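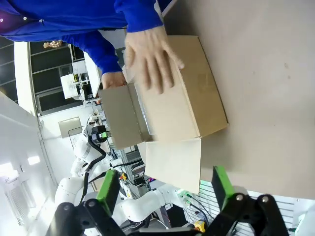 blue sleeves, brown box, round one

ok so moving thread. third move in four years and I have Opinions now. typing this between loads so forgive me

1/ start with the stuff you hate packing. for me it's the kitchen. everyone says start with the books bc books are easy. yes they're easy, thats why you can do them at midnight on the last night when your brain is soup. you can't do wine glasses at midnight. ask me about the wine glasses

2/ small boxes for books. SMALL. I know the big box is right there. I know it fits so many. you will not be able to lift it and neither will your cousin

3/ label the side, never the top. boxes get stacked. top label = gone. I did 16 boxes with lovely top labels in Geddes St and then spent a whole evening playing jenga looking for a kettle

4/ also label with the room it's GOING to. not the room it came from. my old place had a "den". new place does not have a den. there is now a corner of the hallway that is the den I guess

5/ tape. buy more tape. whatever you bought, no. I went back to the store twice on the same day and the second time the guy at the register just said "moving?" and I said yeah

6/ cheap tape is a trap btw. the thin shiny kind that splits down the middle and then you're picking at the roll with a fingernail for ten minutes. spend the extra two dollars

7/ the bottom of the box needs more tape than you think, one strip down the middle and then one across each way. I lost a whole drawer of cutlery down a stairwell in 2018 and the sound still lives in my head

8/ movers. ok. got three quotes. one was by phone and the lady asked me if I had a piano and when I said no she sounded dissapointed. one never called back. third was Brimitz, small outfit, a father and two sons I think?, they came in under the other quote by 200 bucks so that was that

9/ get the quote in writing. get the quote in writing. ask about stairs. ask about the long walk from the truck if you can't park close. these are both "extras" at a lot of places and they tell you on the day when your couch is already on the sidewalk

10/ my friend Debashish Jayasinghe moved last November and did the whole thing himself with a rented van and I want to be clear he saved money and he also didn't stand up straight for a week

11/ utilities!! call the internet people FIRST, like before you even call the movers. they wanted to give me a slot 15 days after move in. fifteen. I took it. I'm on my phone data for the forseeable

12/ power and water took five minutes each, online, fine, no notes

13/ mail forwarding, do it the week before. also make a list of who actually sends you paper mail. mine was the dentist, the car insurance, my aunt, and a catalog for garden furniture addressed to the person before the person before me

14/ the donate pile. make it early. be mean. I kept a bread machine through two moves. have made bread once. it was ok. bread machine went to Nabila Yeoh, who has already made more loaves than I ever did and keeps sending me pictures of them, thanks Nabila

15/ clothes on hangers: trash bag over the whole bunch, poke the hooks through the top, tie the bottom. lay flat in the back seat. did the entire closet in one go and it was the only part of the day that went well

16/ dont pack the tools. there's going to be a bed to take apart in the morning and a bed to put together at night and in between the screwdriver will be in a box marked MISC

17/ don't write MISC on anything

18/ bolts and screws from the bed go in a sandwich bag and the sandwich bag gets taped TO THE BED. the headboard. I used painters tape so it wouldn't take the finish off

19/ someone's going to ask about my shelves. they're the Sarex ones, the tall ones, and no they do not survive being taken apart twice. third time the holes just give up. I put wood glue and toothpicks in and it's holding for now. wouldn't put the encyclopedias on it

20/ first night bag. separate bag, rides with you, not on the truck. sheets, towel, toothbrush, phone charger, meds, TOILET PAPER, one roll, a fork, a shower curtain if you need one. I forgot the shower curtain. bathroom floor was a lake

21/ food: I had a big plan to eat down the freezer and what that meant in practice was peas and waffles for four days. plan the last week a bit better than me

22/ take pictures of the empty old place before you hand over keys. every wall, inside the oven, inside the fridge, the window ledges. my landlord at Stiroswood Apts tried to keep part of the deposit over a "stained" counter and I sent him 18 photos and he went very quiet and then paid

23/ pictures of the NEW place too before anything goes in. found a crack in the bathroom tile and a closet door that doesn't close. emailed it same day so its on record

24/ tip your movers. water and cold drinks also. it was so hot. one of the sons carried the dresser on his back down two flights and then asked if I had a bathroom he could use, like yes sir you can have the bathroom

25/ unpack order if anyone cares: bed, bathroom, coffee, then whatever. I did the bookshelf first last time bc it made the room look nice and then slept on a bare mattress with a coat over me

26/ break the boxes down as you go or they take over. flatten and stack behind a door. lots of people want them, I put mine up on the neighborhood page and they were claimed in about an hour

27/ still can't find the can opener. it's in one of these. I have soup and no can opener

28/ replies asking if I hired packers: no. priced it. laughed. closed the tab

29/ someone in the replies says use towels and t shirts instead of bubble wrap and yes, do that, I did it with the plates and only lost one bowl. it was an ugly bowl

30/ ok going to go buy a can opener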